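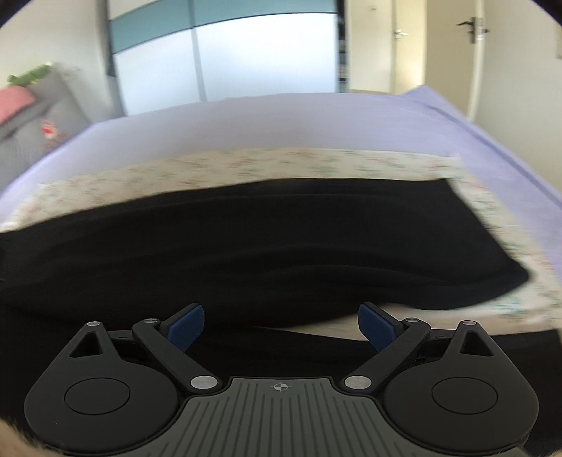
January 2024
Notebook, folding and bedding. Stendine flat, bedroom.

Carried on with the dark clothes on the bed. The lavender sheet stays on the mattress as the base layer and the cream one with the pink and green flower specks goes over it as the work surface. Black on cream is much easier to see than black on lavender. Last time I had the black pieces straight on the lavender and kept losing the hems under the ceiling light.

Folding the long black piece lengthwise first, then in from the ends. It is slippery and it creeps if the sheet underneath isn't pulled tight. Tucked the cream sheet under my knee while smoothing and that helped a bit. A better fix would be clips at the corners. There are some in the Paucar box, I think under the spare pillowcases.

Order that worked:
- spread the piece crosswise on the bed, long side toward me
- smooth from the middle outward, flat hand, no tugging
- bring the far edge over to the near edge
- check the pointed end, which wants to curl under
- only then start folding in from the sides

Tried it the other way (sides first) and got a lump in the middle both times. Not worth repeating.

Lint. The cream sheet sheds a little and it all goes to the black fabric. Went over one garment with the roller, used 2 strips, still some fuzz along the seam. Washing the sheet again before the next round, on its own, no towels. If it still sheds after that I'd like to swap it for something with a tighter weave, but keep it pale.

Bed height is fine for standing work for the first hour. After that my lower back starts to complain. Sitting on the mattress edge is no good, it tips everything toward you. Would like to try a board under the cream sheet, so there is something firm to press the folds against. The offcut from the Herkaleo shelves is 52 cm wide and a bit short, but it would do for shirts.

Wardrobe: the sliding doors need a wipe along the bottom track. The pale blue one drags. Pulled some thread out of the track with tweezers and it ran better for a while, then went back to sticking. Didn't take the door off. Whoever does that should have a second person to hold it.

Where things go once folded: black items on the left shelf, flat, not on edge. On edge they slump and have to be redone. Sheets on the top shelf. The cream sheet gets its own spot so it doesn't end up in the general pile again.

Sofa: please leave it for finished stacks only. The pink cushion can stay up on top where it is. I found socks behind the seat last week and they had clearly been there a good while. The leafy stuff along the top drops bits if you brush against it, so stacks go toward the front of the seat.

Deltarau detergent is nearly out. The bottle is the 3000 ml one, same again please, the unscented kind. Receipt for the last one is taped inside the back cover, number 1097.

To do next:
- wash the cream sheet
- find the clips
- cut the board or find a longer one
- redo the two shirts at the bottom of the black stack, collars are crushed
- try a dry silicone spray on the wardrobe track

The big winter blanket can wait until March.

Last updated: same day, evening, after putting the stacks away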